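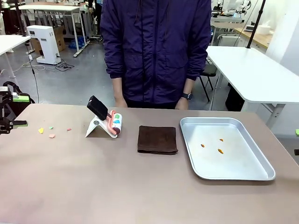 Wednesday, two-arm cell, left gripper

Carrying on from Evaristo's note that the left gripper "feels fine now." I don't know what to do with a note like that. Fine compared to what? The complaint on the sheet was that thin cloth slides out when the arm goes up fast, and his fix was to raise the closing force in Kevau and run the pick again. It held. Of course it held, he was squeezing harder. If the pads are glazed or a finger is sitting crooked, more force hides it for a few weeks and then we pay for it in the drive.

So before anything else I put the force back to where it was. Veerle, if you are reading this and wondering why the settings file has a new line with my initials, that's why. The old value is in the comment.

Power off, air off, tag on the switch. The gripper has no air on it any more but the tool stand does, and I would like us to keep the habit.

Pads first. Wiped both with alcohol on a lint-free cloth and let them stand while I found the lamp. The cloth came away gray with brown fuzz in it. Terry sheds like a dog. Under the lamp the upper half of one pad has a shine to it and the lower half doesn't, so contact is not even along the length. Romain says they come out of the bag that way. I took a new one out of the bag and it does not look like that. Kept both in the small drawer so we can have the argument with the parts in hand.

Then the fingers. Closed by hand on a strip of printer paper at the tip, in the middle, at the root. Tip grabs, middle grabs, root lets the paper slide out with almost no drag. Did it again with the paper turned around in case I was pulling at an angle. Same. My bet is the mounting and the pad has nothing to do with it, but I have lost bets like that here before.

Loosened the finger screws and found one that I could turn with two fingers on the short end of the key. The service sheet says this gripper was retorqued at the last check. It has initials on it. I am not going to write whose, but a signature is not a torque reading and I'd like the actual value written down from now on. Cleaned the threads, put a drop of Silen on each, brought them up a little at a time in a cross pattern, and repeated the paper test between passes. Drag is now the same at tip and middle, slightly less at the root. Left it there. Going further would mean shimming and I don't want a shim in there unless the new pads show the same thing.

The zero was off too, which nobody had asked about. Ran the Fedska routine with the arm parked over the mat and it reported a good zero at once. I don't trust a routine that reports good with the fingers sitting visibly open, so I put the 20 mm gauge block in and read the position. Short by a hair. Ran it again from full open and it came right. So the routine depends on where the fingers start, and the manual says nothing on that. Always start it from full open. I have written this on the tape on the controller as well.

Cycle counter on the left stood at 899 when I began. It was reset when the gripper went on, or so I'm told. That seems low for the state of the pad, unless the counter misses cycles when the stop is pressed halfway through. Ans thinks it does. Easy enough to check and so far none of us has.

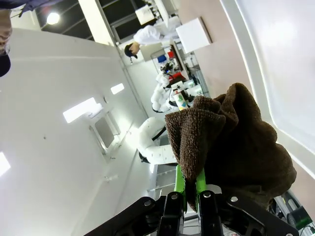 Slip is the thing I want a number for, and "it held" isn't one. The towel pick is the usual check for these grippers and I think it is too kind. Thick looped cloth gives the pads plenty to bite on. Look at the wrist view: there is a fold pinched tight between the two green pads and the rest of the towel hangs off it in a loose bundle. With that much cloth caught you could hold it with two spoons. It tells me the fingers can close on a fold. It doesn't tell me what they would do with a single layer, and the single layer is where the complaint came from. The wrist view also has one finger a bit lower than the other, and I would not read anything into that until somebody has checked how square the camera sits on its bracket. What the view is good for is the bolt heads. They show up bright against the black plates, so a paint mark across each head would let you see from the desk if one has backed out. I'll do that on both grippers once the yellow marker turns up.

For a harsher check I took the thin cotton napkin, one layer, gripped at the edge, lift at normal speed and hold. Chalk line on the cloth where the pad edge sits, so any creep shows. Before I touched the screws it had let go five times in a row, before the arm got to the top. After the screws and the zero, with the force still at the old value: 13 lifts, eight with no creep I could see, the rest with the line moved but the cloth still in the fingers. No drops. Better. I'm not calling it fixed on that many lifts, and all of them were done on a clean pad. The question is what it does after a day of towel fuzz.

Evaristo came by while I was on the last ones and pointed out, fairly enough, that his force setting would have got all of them. Probably. I asked what the motor temperature does at that setting over a morning and he didn't know and neither do I.

Frans wants the cell back on the normal program today. I said yes with the low force and no changes to speed. If someone raises the force "just for now" please put it in this book with the time.

Small bits, in no order:

The cable by the left wrist rubs on the bracket when the arm is rolled all the way over. Sleeve is not worn through but it's shiny. Put a turn of cloth tape on it, which is not a repair.

Spare pads: one pair left after the one I opened. Jansen quoted nearly three weeks for the last order, so it should go in now. Ask whether the surface is the same batch. They will say yes.

The short hex key in the drawer is rounded and should be thrown out. I threw it out.

The right gripper got the paper test and nothing else. Even drag all along. Did not open it, did not check torque, so please nobody tick it off as done.

Still open:

New pads on left, then paper test and napkin again, same chalk line, same number of lifts. Me or Veerle.

Counter check: press stop mid-close a few times and see if it moves. Ans.

Camera bracket on the wrist, check for square. Romain has the little angle plate somewhere.

Ask whoever maintains Fedska these days why it accepts a zero from half closed. I'll write the mail, and I'll put the gauge readings in it.

16:40, tag off, power on, left arm homed clean at the first try. Counter read 899 before the tests and I forgot to write down what it read after.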